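Flidby launches plain-English sublease and licence kits for people sharing a workspace

February 2023

Hi, I'm Hường Ninh, and I started Flidby because I once signed a sublease I didn't understand (I was 26, I had a sewing business and a lot of optimism). Today we're launching something I would have loved to have back then: the Flidby Shared Space Kit, a set of sublease and licence agreements for small businesses that want to share a workshop, studio, office or storeroom without falling out over it later.

If you've been following us for a while you'll know our employment contracts and contractor agreements. Those are staying put. The new kit grew out of the questions people kept emailing us after buying them, and nearly all of those questions went something like this: "I've got a spare room out the back of my place and someone wants to rent it from me. Can I just write something up?"

Well, you can write something up, but if you're a tenant yourself your own lease almost certainly has a clause about it. Most head leases say you need the landlord's written consent before you hand over any part of the premises to someone else, and plenty of people only find that clause when the landlord's agent points to it. So the very first document in the kit is a consent request letter, with a reply form your landlord can fill in and sign. Please send it before your new neighbour moves in the workbench!

Sublease or licence?

This is the bit people get tangled up in, so we've put a short guide at the front. A sublease usually gives someone a defined area that is theirs alone for a set time. They can lock the door and keep you out, apart from whatever inspections you've agreed on. A licence is more like permission to use a space, often alongside you, often on shorter notice. The label at the top of the page doesn't settle it. If you call it a licence but give the other person exclusive possession, a court may well treat it as a lease, with everything that follows from that.

The guide takes you through the practical differences and then sends you to the right agreement. There's a version for each state and territory, and where the rules on retail premises may apply to your sublease we flag it and tell you what to look up.

What's in the kit

The consent letter and reply form
A sublease of part of the premises
A licence to occupy, for fixed or casual hours
A condition report with room for photos
A house rules schedule
A notice to end the arrangement, for either side

The house rules schedule is my favourite, and I'll admit I fought for it. Who pays for power when one of you runs heavy equipment and the other has a laptop? Who empties the bins? Can visitors use your parking spot? Whose insurance covers the stuff in the shared kitchen? None of it is thrilling and all of it ends up in the complaints we hear, so we gave it its own pages, with blanks to fill in and options to cross out.

We tested the drafts with some 60 small businesses, starting last July. They scribbled all over them, which was great, and we rewrote the bond clause twice as a result. Khoa Lục, who runs the Tipoki studios and has three sublessees under one roof, was one of the first to send us notes.

"I'd been using a one-page thing I copied from a mate," Khoa told me. "It didn't say what happened if I lost my own lease. I read that part of the kit and went straight back to fix mine."

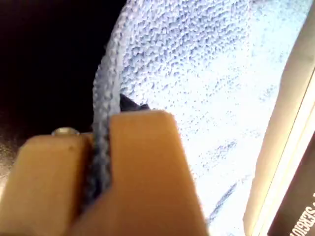
A light blue towel held between two tan gripper fingers.

That clause matters, by the way. A sublease generally can't outlast the head lease it hangs off, so the kit asks you for your own end date and won't let you skip over it. If you have an option to renew, there's a spot for that as well, and for what happens to your sublessee if you decide not to take it up.

Price and where to get it

The Shared Space Kit is $200 and comes as editable documents you can download straight away. You can reuse it for as many rooms as you like in the same premises. If you'd like a solicitor to look over your finished agreement, our friends at Dasanport will do a fixed-price review for $1050, including a phone call to go through their changes. You don't need to buy the review to use the kit, though I'd suggest it if the head lease is a long one or there's a lot of money in the fit-out.

Existing Flidby customers will find a discount code in their account. Customers who bought through the Onisel store can use the same code, just log in with the email address you used there.

The kit is general information and a set of templates. It isn't legal advice about your own situation, so do get some if anything looks odd.

Media enquiries: Hường Ninh, founder, Flidby. I'm happy to chat about subleasing, shared workspaces or that first terrible agreement of mine, and review copies of the kit are available on request.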